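# About Plisura

Plisura is a website about television, games and the odd comic. It began as a links page, posted once a week to save friends from getting the same email three times over, and most of what we do still comes out of that page. The links go up first, and the reviews and longer pieces follow when they're finished.

We cover science fiction and fantasy on TV, both new shows and old ones, and video games that can be finished by a person with a job. We don't cover trailers, casting rumors or sales figures. Other sites do that well and we link to them when it matters.

## How we review

A TV review is written after the whole season has aired, or after the whole special if it's a one-off. We stopped doing episode recaps in 2019. They took up every evening and were out of date by the next week.

A game review is written after the credits roll. If we gave up on a game, the piece says so at the top and says where we stopped. Scores were dropped early on. The old ones are still attached to the old reviews, and we've left them alone.

We buy most of what we review. When a publisher sends a code, the first line of the review says that it did. Codes are accepted on the understanding that a review may come late or may not come at all.
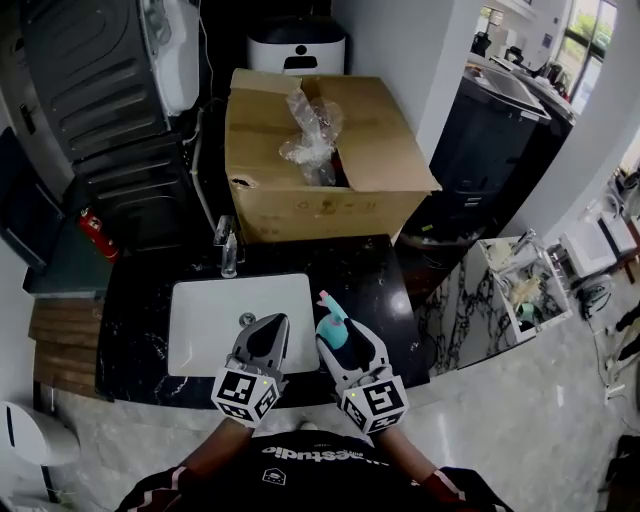 Auer wrote in to ask why a game that came out in February still had no review, when every other site had one up on release day, and whether we had simply forgotten it. We hadn't. It was long, and we were slow. Auer also said that the late reviews are the useful ones, because by then the patches are in and the price has come down, and asked us to put the version number on each one. We now do that, just under the title.

## What's on the site

**The links.** A weekly list with a sentence or two on each item. There are 582 of these posts in the archive. Many of the older links are dead – if you find a working copy of something, send it and we'll swap it in.

**Reviews.** TV and games, usually between 700 and 1,500 words. Spoilers are marked, except for anything more than ten years old.

**Andness.** Our long-form section, for essays that don't fit anywhere else. It has no schedule. Some years it gets a lot and some years it gets one piece on map screens.

**365.** A project to write one short note a day for a year on a single old game. It ran to day 200 and stopped. The notes are all still up, and they can be read in any order.

## Money

The site has no ads. Hosting is paid for by a small number of readers through Fimance, which handles the monthly payments. Supporters get the same posts at the same time as everyone else. To cancel, use the link in your receipt; we can't do it from our end.

## Getting in touch

The contact form goes to one inbox and is read on weekends. Corrections are welcome and are noted at the foot of the post, with your name if you'd like it there. We don't take guest posts or paid links, and requests for either won't get a reply.

Comments close 3 months after a post goes up. If you have something to add after that, use the form.

Page last updated 7 June 2023.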